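Search this site Enter keywords Go

Records Handling II -- Handout 6: Loose Papers in Zipper Pouches
Prepared by Nhung Triệu for the Gurnby evening course

We use cookies to remember your settings. Accept Manage preferences

6.1 Scope

This handout covers flat storage of loose sheets in clear plastic pouches with a slide zipper. Bound items and photographs are covered in Handout 7. The method follows the Skorneck shelf plan from the November session, with the changes agreed for the Huỳnh papers.

The pouch has three working parts: the film, the track and the slider. Most faults in stored pouches start at the track. A slider stopped short of the end leaves a gap, and dust enters there first.

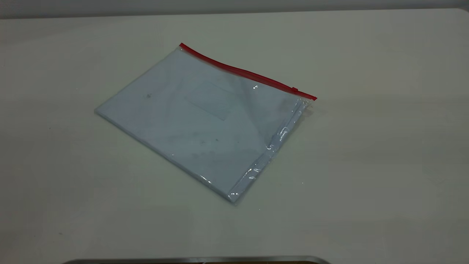 6.2 Fit

Sheets should be slightly smaller than the pouch on all sides. If the stack touches both side seams, the corners curl within a few months. If there is too much room, the stack drifts and the lower edge creases. Fold a sheet only when no larger pouch is available, and record the fold on the item card.

Do not fill past the point where the pouch lies flat. A bulging pouch puts load on the track and will not stack. Split the contents and give the second pouch the same number with a suffix, e.g. 206 and 206-2.

6.3 Work surface

Use a pale, matte table. Grit and crumbs show up on it and can be removed before the sheets are laid down. Wipe the surface with a dry cloth between items. Particles trapped under film will mark paper when the pouches are pressed in a box.

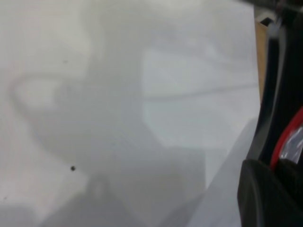

Check both faces of each sheet for specks before filling. A speck that does not lift with a soft brush is part of the sheet -- leave it and note it on the card.

6.4 Reading through film

Clear film is easy to read through when it is flat and hard to read through when it is gathered. Folds throw glare, and glare hides labels. Lay the pouch down and smooth it from the zipper toward the lower edge. Turn it a few degrees if overhead light falls on the label.

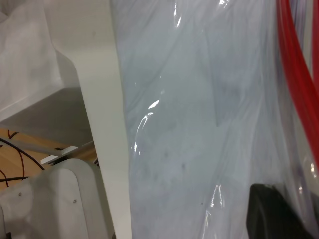

Reading time: 2 min

6.5 Closing

Press the air out with the flat of the hand, then draw the slider fully to one end. Keep the track straight while the slider moves. A wavy track is usually a sign that the film has been pulled on one side.

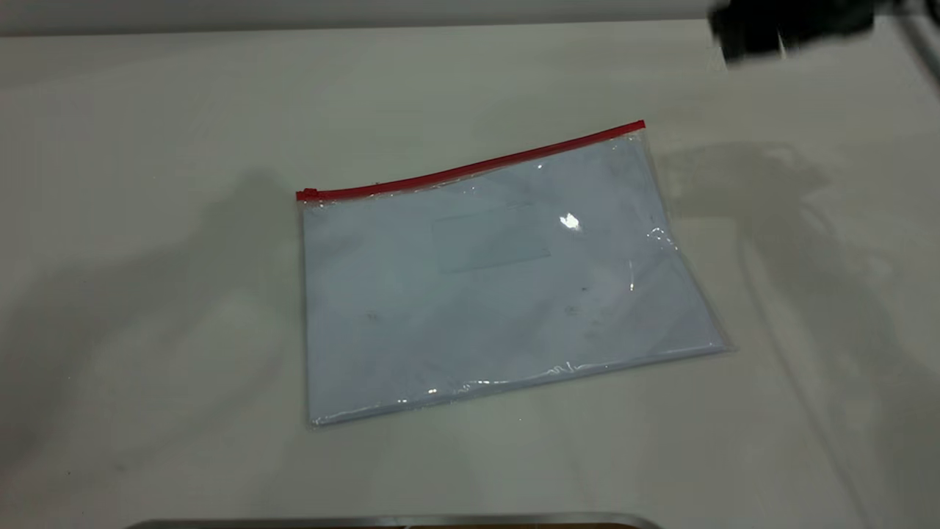 Fig. 4. Pouch with red zipper, slider at the left end, paper inside.

6.6 Boxing

Pouches go into the Vokum box with the track uppermost and all sliders at the same end. Box 3928 is the practice box. Its limit is 300 sheets, counted from the item cards.

For next class: read 6.2 again and bring two filled pouches.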